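Blog > Automation > Chores

Drawstring bags, and why I still pack my own
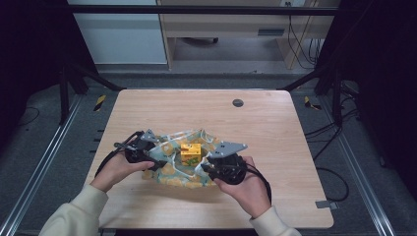

Cloth is the hard part

A rigid block has one shape. A fabric bag has a new one each time it is touched, and the cord gets between finger and cloth. Two grippers can pinch the mouth from either side; knowing where to pinch next is the unsolved bit. Carar quotes up to 4000 demonstrations for one folding task. At Trevis I'd want 100 bags closed in a row before calling it a chore done. Not yet, then.

Contact | © Trasthorpe Notes | Back to top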